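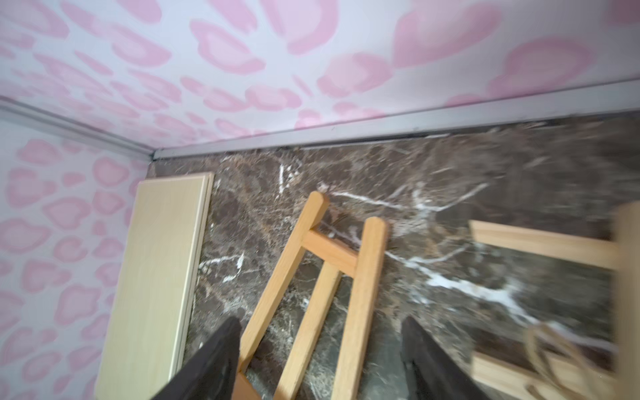
3.2 Small wooden furniture and part naming

The second group of objects in the study consisted of small pieces of wooden furniture and loose furniture parts. We chose wood because the pieces in a set often share one color and finish, so that people have to tell them apart by shape. Figure 2 shows pieces from this group on the marble-patterned floor used for the floor-level condition. The piece in the middle has two long rails with rounded ends, joined by a short crosspiece near the top, with a thinner slat running down from it. A pale rectangular board is at the left.

Figure 2. Light wooden pieces in the floor-level condition.

Participants (n = 57) were asked to name each piece and say what it belonged to. They could give more than one answer. Across 16 pieces we collected 386 usable names after removing blanks and repeats. Flat boards drew the widest range of names, mostly "shelf," "tabletop" and "lid." Pieces with two parallel rails were most often called a chair back or a ladder, and the choice between the two changed with the angle at which the piece lay. When it was stood upright next to a seat, "ladder" was rarely used.

The same pieces were shown on a plain gray mat in the Fateck sessions, which were completed in December. Naming took less time on the mat, but the names themselves did not differ much. We therefore pool the two surfaces in Section 4 and report them separately only for the boards, where the veining of the floor may have made the edges harder to follow.

© Brerell Working Papers | Contact the editors | Back to top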